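Comparing grippers before buying them: Baltasar Herrera on simulated bench tests

Baltasar Herrera runs manipulation testing at Prandisari, where the gripper comparison for the two-arm cell has been going since November. The candidates are a slender parallel design from Cledier and a wider, padded one from Karklow. Most of the comparison has been done in simulation, and Herrera is careful about what he claims for it.

"We ran 3,024 trials," he says. "They tell us about reach, approach angle and finger clearance. They tell us very little about friction, and I don't report friction numbers from them."

The trials are split evenly between the two designs. Each uses the same arm model, the same controller gains and the same set of tabletop layouts. Only the end effector and its collision mesh change. Herrera insisted on that after an earlier round in which the controller had been retuned for one gripper and left alone for the other.

"That round was thrown out. The Karklow looked slow, and what we had measured was a bad gain on the wrist joint."

The layouts are domestic in style, with items of different heights placed near each other. One recurring task is to lift a low, round object off a plate. A thin disc leaves little side wall to grasp, and the fingers have to come down close to the plate without touching it.

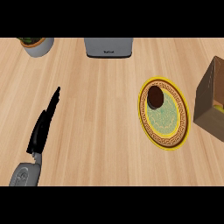

Simulated tabletop layout, one arm in view, gripper empty to the left of the plate.

Herrera considers this the most useful task in the set. "A tall box is easy to grasp. With a disc on a plate you are working with a few millimeters, and the error in your height estimate takes up most of that."

The long fingers do better here, as he expected. The padded ones tend to reach the plate before they have closed far enough on the object. On taller items the result reverses. The narrow tips make contact over a small area, and the object rotates when the arm accelerates.

Cyril Stockdale, who maintains the controller, was less interested in the fingers than in the camera. The simulated view is rendered with a black band above and below the image, matching the padding used when the wide camera feed is resized for the policy. An early build stretched the image to fill the square instead.

"The policy was off to one side on nearly every reach," Stockdale says. "We spent 2 weeks on calibration before someone compared the input sizes."

He now logs the resized image along with joint positions and commanded velocity. Control runs at a fixed rate, with a delay of around 400 milliseconds added in some trials to see how each gripper copes with stale images. Both get worse. The slender design degrades faster on the plate task, where a late correction usually means touching the rim.

Asked whether simulation could settle the purchase, Herrera says no. Four hardware test days are planned on the Benítez bench, using the same layouts and real crockery. Pad wear, cable routing and finger flex will be looked at there. The simulated fingers are rigid, and he suspects that flatters the longer pair.

"If they bend under load, the clearance figures move," he says. "I would like to know by how much before I sign for a second set."

Stockdale's request for the bench days is shorter. He wants the camera mount left alone between grippers — bolted down, with the position written on the log sheet.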